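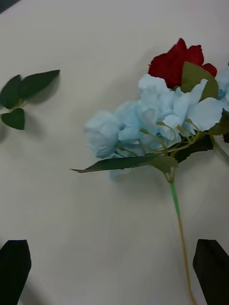
Why does the receiver read high on 40 meters after it warms up? The 24 MHz reference in the Tirdale counter board is drifting, and the VFO is fine.

February, after lunch. Spent the morning blaming the VFO, as is traditional. Swapped the trimmer, put the old trimmer back, apologized to it. Then Elango hooked up the bench generator and the dial climbed while the generator sat still. So it's the counter.

Cold start: dead on. After 25 minutes with the lid closed: high by 2591 Hz. With the lid open it settles at around half that. The crystal sits right beside the regulator, an arrangement somebody at Tirdale must have been proud of.

Moved the regulator to the back panel on 2 short leads, with a new bypass cap at the board end. Yaneth says the leads are ugly. They are.

Still to do: repeat the lid-closed run, then trim the reference against WWV. Do NOT trim first, Ashraf. The display also flickers on the last digit, which I'm ignoring until it gets worse.

The Plotton probe is intermittent at the BNC again. I wrapped tape on it so that people will know. Shaimaa has the good one and claims she doesn't.

Manual page with the alignment points is in Jacqueline's drawer, under the other manual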